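How many demos does a student team really need for a chair-moving task?

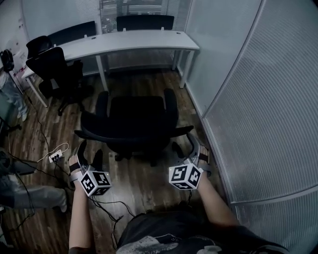
Tomoyo Chiba
Team lead, Morley student robotics club

Our club project is learning from demonstration. We wear a gripper on each hand, do the job ourselves, and train on the recordings. The job we picked is taking an office chair by both armrests and pushing it in at the desk. We have 971 usable demos so far and the April showcase is coming up.

Half the team says keep recording until we pass 3404, which is the number the Vida team put on their poster last year. I have my doubts. I've yet to see a plot from anyone showing that the last couple of thousand did any good, and the person wearing the grippers is always the person who would sooner be doing something else. Has anybody here measured this, or are we all copying each other's posters?

skillov_fan

More data is always better. Just keep going, you will be glad you did.

Bikorent

I'd want to see that backed up before giving up my evenings. Train on a quarter of what you have, then half, then the lot, and test all three from the same starting positions. If half and the lot come out even, another thousand of the same thing won't save you.

I'd also look at what is in the 971. Our club had a big pile, and when we went through it 19 people's worth of turns had been recorded with the chair in nearly the same spot, facing the same way. The model was great at that spot – and hopeless a metre to the left. We got more out of two afternoons of moving the chair about than out of the month before.

Check your tracking too. If you're relying on marker cubes, play back a few runs and see what the pose does when you turn your wrists to get hold of the armrests. Ours jumped, and we had been training on the jumps. Throw those runs out, even if it hurts your total.

As for the poster number, ask Vida how many they threw away. I asked once and got a shrug.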